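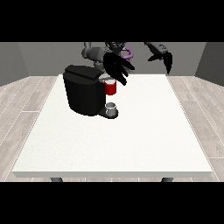
Did Linell really walk off stage in Clodden, or is that clip edited?

Posted by Orard_fan66 on Sep 19, 2025

Hi everybody! My sister sent me a clip of Linell stopping halfway through the second song, handing the mic to a backup dancer and leaving. The comments are brutal — over 3,000 of them last I looked — and half say she was mad at the crowd. I've loved her since the first Helmy album and I'd hate to think she was rude to people who paid 100 dollars a seat. Was anyone there who can tell me what happened?

helmyhoney
I was there, up in row 66 with my two cousins, and oh, I wish people would post the whole thing! Her earpiece was squealing so loud we could hear it from our seats. She mouthed "sorry," went off for maybe five minutes, and came back in different shoes and started the song over from the top. She sang two extra numbers at the end and stayed by the rail signing things. The clip just stops before she comes back, poor thing.

cloddenlocal
She does this every tour. Wasn't there but my coworker said it was boring anyway.

tourbus257
The same thing happened at the July show, so I'd believe the earpiece story. There's a longer video on the Orard fan board — look for the one filmed from the left balcony, the sound is much better.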